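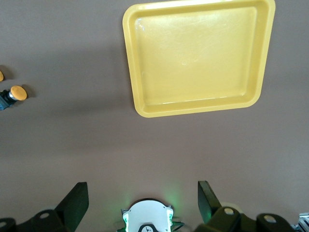

Wrist camera view of the yellow tray, gripper open.

Recording a tray task by remote control

Before you start, set the Tevix controller to follow mode and check that the arm copies your hand without lag. If it trails behind, drop the speed setting to 20 and try again. We write our task files in Histow, but any recorder that saves the wrist camera along with the joint positions will do.

1. Set out the tray

Put the tray flat on the table where both fingers can reach every corner. A few degrees of tilt is fine. Move it a little between recordings, and change the colour if you have more than one. Our first set used a single tray in a single spot, and the arm missed whenever the tray was bumped.

2. Choose a starting pose

Open the gripper fully and hold it over the table with the tray in the wrist view. Save the pose as "home". Every recording starts and ends there.

3. Place the parts

For picking out of the tray, start with two parts and leave clear floor between them. 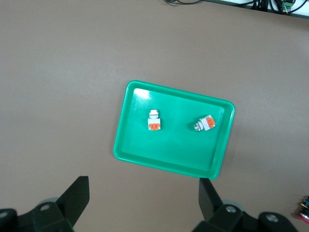 Pushbutton switches are awkward to grip because the button end and the contact block are different shapes. Close on the body of the switch, with one finger on each side. Keep off the screw terminals. Vary how the parts lie from one recording to the next, some upright and some on their sides, and turn them to new angles.

4. Record

Press the pedal and wait for the tone. Come down slowly, stop just above the part, line up the fingers, then close. Lift straight up before you move sideways. If you fumble a grip, open the fingers and try again in the same recording. Keep those takes, but label them "retry" so you can sort them later.

Press the pedal again once you are back at home.

5. Check and repeat

Play back each take at normal speed. Delete any where your hand left the tracking area. We had 145 good takes when we first trained on this task and 200 by the end of March. The larger set handled sideways switches much better.

Take a break when your wrist gets tired. Shaky takes are slow to clean up.

Last updated July 7, 2021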